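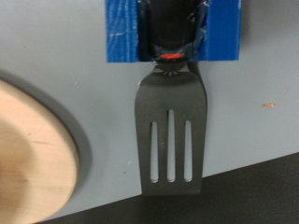

A black slotted spatula, with blue tape around the handle.

Every March the kitchen catalogs arrive, and every March they promise that this will be the last spatula you ever buy. I have owned a good many last spatulas.

The newest claim comes from Zandeck, whose spring line carries a "lifetime" badge and a price to match. I asked what lifetime meant. After a long wait on the phone I was told it meant the lifetime of the product – so it lasts until it stops lasting.

Anjana Debnath, who fixed small appliances in Brophy before she retired, has read more of these warranties than I have. "Look for the word 'normal,'" she told me. "Normal use never includes whatever you did."

Stundley at least prints its terms on the box. They run to 1,383 words, and the part that covers heat damage says, in effect, that it doesn't.

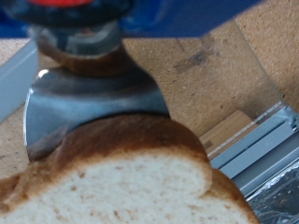

I don't think these companies are crooked. I do think they know that few of us keep a receipt past Sunday. Tania Bhuiyan kept hers, and mailed a cracked Stondemico ladle back with it. She got a coupon for 2 dollars off another ladle.

My own favorite turner came from a yard sale with no badge and no box. I can't say how long it will last, and neither could the man who sold it to me.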